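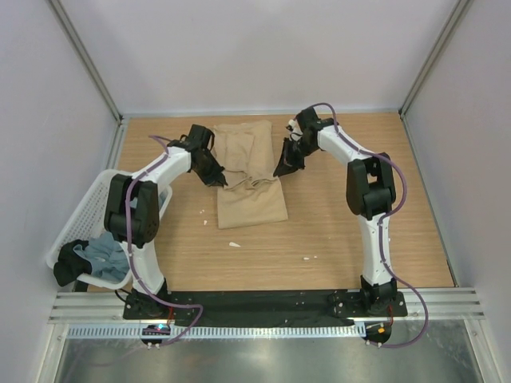 Tan garment on the table, one gripper at each side of the fabric.

From: Kirsty Haslam
To: stavunix-display
Subject: Re: external monitor drops to 30 Hz after wake

Wayne Bunting wrote:
> Since build 1141 my Drindus panel comes back from sleep at 30 Hz.
> Unplugging the cable fixes it. Build 548 was fine on the same dock.
> Is this the Whitlock driver?

No, the driver only reports what it is given. On wake, 1141 reads the mode list before the dock has finished link training, so the list is short and the fallback mode gets picked.

Set wake_delay to 209 in display.conf and restart the session. Values under 91 had no effect on my Jundevia dock. If it still drops, please send the log from a cold boot and one from a wake, both with the lid closed.

Kirsty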